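Print | E-mail

Water Use in Shared Student Kitchens
Project report, Thu 30 April
Khanyisile Ngubane, Yoga Yusof, Segundo Sotelo

1. Background
Ederska House has 4 shared kitchens, all on one cold water meter. Residents were asked in January to wash dishes in a filled sink instead of under a running tap. This report tests whether the request changed metered use.

2. Method
Meter readings were taken each evening. Residents also filled in a paper log giving the time and type of each wash. The log returned 1298 usable entries. Entries with no time recorded were left out.
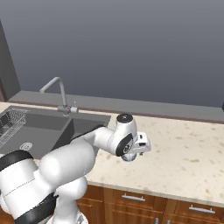 Figure 1. Sink set into a pale speckled counter, with brown cabinets below.

3. Results
Metered use fell in two kitchens and did not change in the others. The largest fall was more than 200 litres a week. Rinsing fruit and vegetables was logged under several different names, and these were merged into one category before analysis. 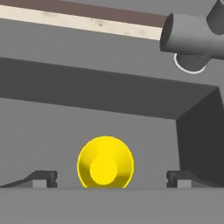

The merged category was larger than expected. It was not covered by the January request, so its use should be treated as a baseline – the log sheet needs a separate column for it.

4. Limits
Zlatko Tomić checked the meter arithmetic. Leaks were not measured.

Print | E-mail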